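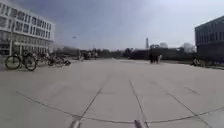
Outdoor Areas and Paving

Care of Light-Colored Slab Paving

Residents of the Dukbridge and Evumbridge buildings who look after a terrace, a courtyard or a shared forecourt are asked to follow the guidance on this page. Large pale slabs, such as those laid on open plazas, show smudges sooner than dark stone, and most marks come out with simple means if they are treated early.

Sweep the surface with a stiff broom before any washing. Grit left on the slabs will scratch them once it is wet. Work along the joints first, then across the faces.

For general washing, use warm water and a small amount of neutral soap. Vinegar and other acid cleaners must not be used on concrete or limestone. Rinse with clean water and push the rinse water toward the drain with a rubber blade.

Pressure washers are permitted on sound slabs only. Hold the nozzle well back, use a wide spray and keep it away from the joints. Where sand has washed out, brush in dry jointing sand and sweep off the excess. A joint that has opened again by July should be reported to the Hedegaard service desk.

Fresh oil drips, for instance from a bicycle chain, should be covered with cat litter and left overnight. Do not rub them. Rust rings under stands and planters need a cleaner made for the type of slab - test it in a corner first.

Bicycles should be moved before cleaning begins and returned when the paving is dry. Entrances must remain passable at all times.

Washing on shared areas may begin at 8 a.m. Brooms and rubber blades can be borrowed from the ground floor store at Evumbridge and are to be returned clean the same day.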